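訃報欄を編む机から
地方紙が「最後の記事」に割く時間

夕刊紙「スケストベルグ」の編集局では、午後4時になると訃報担当の机に電話が集まりはじめる。葬儀社からの連絡、遺族からの問い合わせ、町内の読者からの「あの先生が亡くなったと聞いたが本当か」という確認。翌日の紙面に載せる分の締め切りは午後7時で、それまでに事実を固め、原稿にし、見出しをつける。

訃報は新聞のなかでもっとも長く続いてきた欄のひとつだが、取材の現場が語られることは少ない。事件や選挙の取材班と違い、担当者の名前が紙面に出ることもほとんどない。本誌は11月、この欄を専門に扱うデスクを訪ね、一本の訃報ができるまでを追った。

スケストベルグの訃報欄には二つの形式がある。ひとつは氏名、年齢、死因、葬儀の日時、喪主を数行でまとめた短報。もうひとつは「人と仕事」と呼ばれる評伝で、毎週金曜日の紙面に一本か二本が載る。短報は原則としてすべて記者が電話で裏をとる。葬儀社から届いた書面だけで載せることはしない。過去に、存命の人の死亡を伝える虚偽の連絡が入ったことがあり、それ以来の決まりだという。

昨年度に同紙が扱った訃報は3,343件だった。このうち評伝になったものは百件に満たない。選ぶ基準は文書になっておらず、担当記者が候補を出し、デスクと話し合って決める。元議員や大学教授が優先されるわけではない。この秋に載った評伝の主は、長年にわたって市民合唱団の伴奏を務めたピアノ教師、地元リーグの審判員、活版印刷の職人だった。

印刷職人の評伝では、取材に二週間をかけている。勤め先だった印刷所ハステントはすでに廃業しており、当時の同僚をたどるところから始まった。電話帳に載っていた番号の多くは使われておらず、最初の証言者に行き着いたのは五日目だった。その人の紹介で別の元同僚に会い、さらに得意先だった書店の元店主に会った。最終的に原稿に名前が出たのは一人だけで、残りの話は事実の確認に使われた。
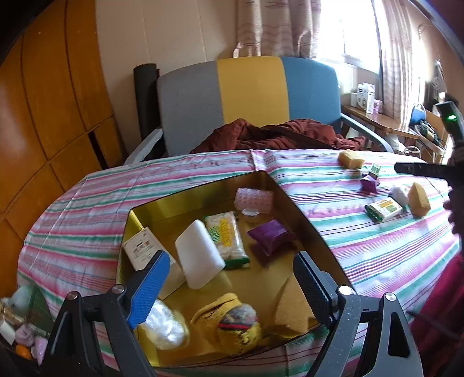

評伝の取材でもっとも時間がかかるのは、年号の確認である。遺族の記憶は出来事の順序についてはおおむね正しいが、年については数年ずれることが珍しくない。入社の年、結婚の年、独立した年が互いに食い違うこともある。記者は社史や同窓会名簿、自社の縮刷版を突き合わせ、確かめられなかった年は原稿から落とす。「このころ」「その後」といった書き方が評伝に多いのは、文体の好みというより、確認の結果である。

縮刷版の検索には、三年前から記事データベース「イルティク」を使っている。創刊以来の紙面を画像で収め、文字認識で本文を引けるようにしたものだ。ただし古い紙面では誤認識が多く、旧字体の名前はまず見つからない。担当者は考えられる読み違えをいくつも書き出し、順に検索にかける。それでも出ないときは、資料室で製本された紙面をめくる。資料室は地下にあり、午後5時で閉まるため、調べものは昼すぎまでに済ませる必要がある。

遺族への取材にも手順がある。葬儀の前には長い話を聞かない。最初の電話では掲載の可否と基本的な事実だけを尋ね、評伝にしたい場合は日を改めて連絡する。断られることもある。断られた場合、公的な立場にあった人でなければ評伝は見送り、短報のみとする。一度断ったあと、半年ほどたって遺族のほうから連絡が来た例もあった。そのときは命日の近くに掲載日を合わせた。

写真の扱いも簡単ではない。遺族が用意するのは晩年の肖像が多いが、評伝の内容が若いころの仕事を中心とする場合、記者は当時の写真がないかを尋ねる。借りた写真は社内で複写し、原本はその日のうちに返す。集合写真から一人を切り出すときは、ほかの人物が写り込まないようにする。写真が見つからなければ、文章だけで載せる。

書き方をめぐる議論もある。訃報は死者をほめるものだという感覚は、読者にも遺族にも根強い。一方で、評伝は記事であり、失敗や対立を省けば人物の姿がわからなくなる。同紙では、経営に行き詰まって会社をたたんだ経緯や、団体の内部で意見が割れた事情も、本人の仕事を理解するうえで必要であれば書く。病名は遺族の了解があるときに限って載せる。掲載前の原稿を遺族に見せることはしないが、事実に関する部分は電話で読み上げ、誤りがないかを確認する。

それでも訂正は出る。昨年度、訃報欄に関する訂正は4件あった。名前の漢字が二件、葬儀会場の取り違えが一件、親族の続柄が一件である。訃報の訂正はほかの記事より重く受け止められ、デスクが自ら遺族に電話をかける。訂正文は翌日の同じ欄に、短報と同じ大きさの活字で載る。

経費の面では、この欄は恵まれているとは言いがたい。専従の記者は2人で、休みの日には社会部が交代で入る。広告の一種である有料の死亡広告は営業部門の担当で、編集とは机も予算も分かれている。死亡広告の出稿があったかどうかを、訃報担当の記者は知らされない。掲載の判断に影響させないための仕切りで、導入から5年になる。

読者の側はどう読んでいるのか。同紙が調査会社チュンに委託した読者調査では、訃報欄を「毎日読む」と答えた人が、社説を「毎日読む」と答えた人を上回った。年齢が高いほど割合は増えるが、三十代でも評伝だけは読むという回答が目立った。自由回答には、面識のない人の評伝を切り抜いているという声や、亡くなった恩師の記事で初めてその前半生を知ったという声があった。

電子版では事情が少し異なる。評伝は公開から数日の閲覧数こそ多くないが、何か月も読まれ続ける。検索から訪れる人が多く、同じ名前の人を探していてたどり着いたとみられる例もある。編集局では、評伝の末尾に情報提供の窓口を置くようになった。届くのは思い出を書いたものが中心だが、なかには記事の記述を補う資料が含まれていることもある。内容が確認できれば、電子版の本文に日付を入れて追記する。

著名人の訃報では、生前に原稿を用意しておくことが通信社や全国紙で行われている。スケストベルグにもそうした予定稿はあるが、数は多くない。高齢の元市長や文化功労者などが対象で、年に一度、記者が経歴の部分だけを更新する。予定稿を本人に知らせることはない。ただ、別の取材で会った際に昔の仕事について詳しく聞き、そのメモを保管しておくことはあるという。

訪問した日の午後6時すぎ、机には短報の原稿が四本並んでいた。一本は喪主の名前の読みが確認できておらず、葬儀社の折り返しを待っていた。電話が鳴ったのは締め切りの二十分前で、記者は漢字を一字ずつ復唱し、画面の原稿に読みを入れた。四本はそのまま整理部に送られ、翌日の紙面の第二社会面、左下に載った。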